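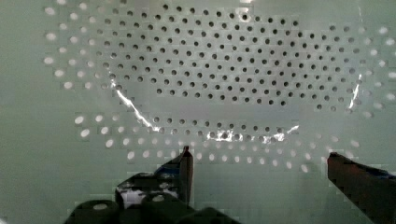
One comment handed in after Unit 3 reads as follows: I have drained pasta all my life and never thought about the holes, I just buy the colander with the most of them. Is there really enough here for a whole unit?

There is enough for half of one. The other half deals with where things are put down while the draining is going on, which caused more lost marks in November than the draining did.

Skimbridge Domestic Science, Unit 4
Draining and setting down

4.1 Terms

Open area: the share of a perforated surface that is hole. Quoted as a percentage of the perforated part only. The rim, handle and any plain band between blocks of holes are left out.

Pitch: the distance from the centre of one hole to the centre of the next. Not the gap between them.

Staggered layout: each row is shifted by half a pitch against the row before, so that the rows interlock.

Straight layout: rows and columns line up as on squared paper.

Retention: the smallest piece of food that a hole will hold back. Long grain rice has to be assessed end-on as well as side-on, as grains turn in moving water.

4.2 Open area and drainage rate

For the bench exercise the working figure is 35 per cent open area. Below this, a full bowl poured quickly tends to back up towards the rim. Students often add holes in their drawings to put this right, when a larger hole at the same pitch has the same effect on paper. The two are not equal in use. A larger hole drains faster and loses small food; a smaller pitch keeps the food but leaves narrower bridges between the holes, and starch collects on narrow bridges.

Water also clings. A small hole can hold a film of water across it after the bulk has gone, and the usual shake of the colander is there to break these films. Count the shake as part of the draining time. The Nanddale worksheet stops the clock when the stream breaks into drops, so results taken with that sheet must not be mixed with ours.
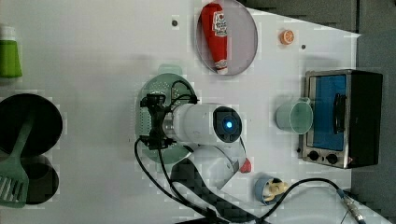 Hole pattern and hole size are separate choices, and the report should treat them separately. A pattern may change from one part of a vessel to another, either for the shape of the wall or for looks. Straight rows suit a flat area; on a rounded wall they have to bend or stop. The green colander has holes in a curved pattern in its upper portion and a grid elsewhere, so a single open area figure for it needs a note saying which part was measured. It also has a flat tab handle. Tabs of this kind give one hand a place to grip but do not show that the vessel will hang across a sink, and that should be tested with the vessel empty before it is tested full.

4.3 Bench procedure

Weigh out 200 g of dry pasta, short shapes only. Cook for 11 minutes in plenty of unsalted water. Stand the colander level in the sink. Pour in one movement, away from the body, and start the clock when the pan is upright again. Shake twice. Stop the clock when no drop has fallen for a slow count of three.

Weigh the drained pasta at once. Repeat with the colander turned a quarter round. Where the two weights differ by more than 13 g, look first at whether the sink base is level.

Record the colander by colour and shape, not by maker. The Kokkinos and Nulport pieces in the cupboard have lost most of their labels.

4.4 Setting down

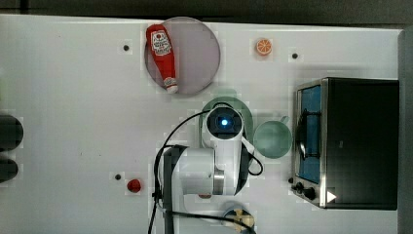
A plate is used on the bench as a landing place for anything that would otherwise drip or roll. Choose it by the length of the thing, with enough flat in the middle for the thing to rest without riding up the rim. Bottles are the difficult case. The ketchup bottle lying diagonally on the round plate has its cap down towards one side, and in that position the cap needs checking before the bottle is left; a bottle that will stand should be stood. Sliced citrus wants a small dish of its own, as a slice set straight on the table top leaves juice behind it. Cups with a side handle go down with the handle turned away from the edge and from any hot appliance.

Leave a clear route between the hob and the sink. Anything standing in that route when the pan is lifted loses the mark for the section, whether or not it was touched.

4.5 Points raised

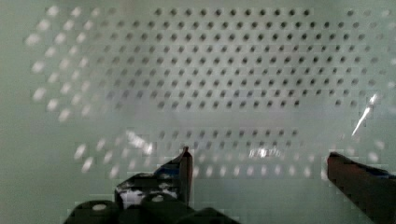

Does a staggered layout drain better than a straight one? At the same hole size and pitch, a fully staggered layout, with each hole the same distance from all its neighbours, gives a little under a sixth more open area, and drainage improves with it. With equal open area the difference is too small to find with a kitchen clock.

For the written report, give both drained weights, both times and a sketch of one small patch of holes with the pitch marked. The sketch is not to scale unless it says so. Reports go in the tray by the Nanddale sheets, stapled, with the group number on the back page.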